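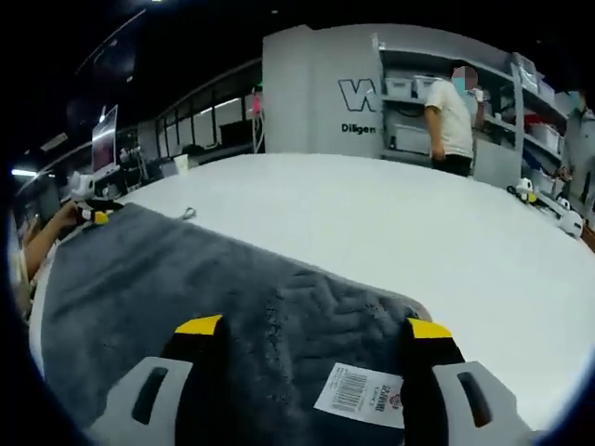 Chapter 3
Written Rules for Gripping Work

By the end of this chapter you should be able to say what a written handling procedure is for, tell a rule from a recommendation, and draft a short procedure of your own for a soft item.

Most people starting out in automation expect the rules to be about machines: guards, stop buttons, speed limits. Those matter, and Chapter 4 deals with them. A good deal of daily practice, though, concerns the person at the table and the item being handled.

Soft goods show why. A rigid box can be picked up in much the same way each time. A mat or a towel folds and slides, and two workers given the same item will take hold of it in different places. If the grip point is not written down, their results cannot be compared.

Babita Kaushik met this problem at Terside, where she reviewed 78 handling procedures. In 75 of them the item was named but the grip point was left out. Her revised house rule, numbered 2601, asks for the starting position of the item, the edge to be gripped and the condition that ends the task. It also says who may stop the work – anyone present.

Throughout this book, "must" marks a rule and "should" marks a recommendation. A worker who departs from a rule stops and reports it. A worker who departs from a recommendation makes a note in the log and carries on.

Section 3.1 looks at how the table is prepared. Section 3.2 follows Jin-sol Kwon's account of bringing the Terside rule into use at Pruvcombe, where the first draft ran to far too many pages.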